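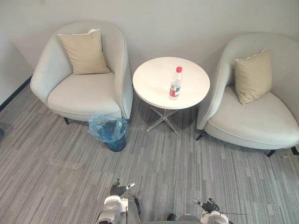
## About Skustier

Skustier cleans and repairs upholstered furniture for offices, clinics, hotels and private homes. The company has two sites. The Dukholm workshop handles stripping, reupholstery, frame repair and spring work. The Povura depot handles collection, delivery and all on-site cleaning.

### Scope of work

On-site cleaning covers fixed seating, armchairs, sofas, headboards and padded wall panels. Each item is inspected before treatment, and the fabric is identified from its care label or, where the label is missing, by a fiber test on a thread taken from an inside seam. Water-based cleaning is used on fabrics coded W or WS. Fabrics coded S are cleaned with solvent at the workshop only. Fabrics coded X are vacuumed and returned.

Pale fabrics are tested for browning before any water is applied. The test patch is 80 square centimeters, placed on the underside or rear skirt, and is read the next morning.

Workshop jobs include:

- Re-webbing and replacement of serpentine springs
- Foam replacement, cut to the original profile
- Piping, button and zipper replacement
- Leg and caster replacement, including re-drilling of stripped inserts
- Full re-cover in stock or customer-supplied fabric

We do not work on leather, cane or recliner motors. Leather inquiries are passed to Shetty, a separate firm in the unit next to the Dukholm workshop.

### Materials

Seat foam is stocked in 11 grades. The grade fitted is written on the job sheet along with the thickness, and a copy of the sheet is stapled inside the dust cover so that the next repairer can match it. Customer-supplied fabric must be at least 137 centimeters wide and should arrive on a roll. Folded fabric is accepted, but crease removal is charged by the hour.

### Capacity and lead times

The workshop completes 900 pieces a year. Standard lead time for a re-cover is 10 weeks from receipt of fabric. Contract customers with matching seating can book a rotation, in which a fixed number of pieces is taken out each month and the remainder stay in use. The workshop closes for machine servicing in August, and the Povura depot stays open for cleaning work during that period.

### Quotations

Written quotations are prepared from photographs and three measurements: overall width, overall depth and seat height. State whether the seat cushions are loose or fixed. Quotations for frame repair are provisional until the cover has been removed. Collections leave Povura at 7:30 a.m., and customers receive an arrival window the afternoon before.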